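Ticket 2435 – Grisby baskets jamming when stacked
Status: solved
Product: Grisby storage baskets, dark brown and tan
Opened: Thursday

Hello Torketti support! First off, I love these baskets. I bought the dark one for bread and the tan one for napkins, and they look smashing together on the shelf. My snag is that when I stack them to save space, the dark one goes in and then won't come out again. I've tried pulling straight up, and the tan one simply comes with it. Shelf height is 30 cm, so I do need them nested!

Reply, 9 am
Thanks for such a cheerful ticket! We got a pair out on the table and stacked them the way you describe, dark on top. The sides of the dark basket narrow towards the base, so it drops a fair way into the tan one, and the weave can catch. Please try these:

1. Hold the tan rim down with one hand.
2. Lift the dark basket by one end of its rim, then the other.
3. If it still sticks, twist it slightly as you lift.

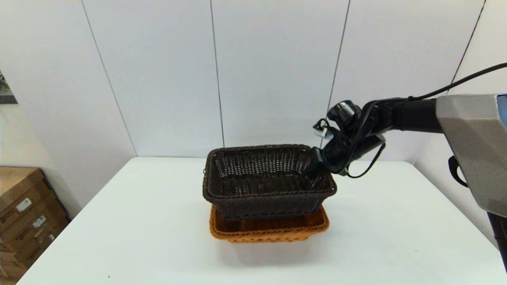
Dark basket nested in the tan one, ticket 2435

Update from customer
It came free on the second go – brilliant! One end first was the trick, I'd been yanking both together. There's a stray bit of cane inside the tan basket where it was snagging. Can I snip it?

Reply
Yes, snip away! Small scissors, close to the weave, and leave the rolled rim alone. A folded tea towel between the two will stop them gripping so tightly, and it still fits under a 30 cm shelf.

Update from customer
Snipped, towel in, stacked and unstacked all evening. So pleased! Please close.

Closed. Filed under Grisby, stacking, note 61.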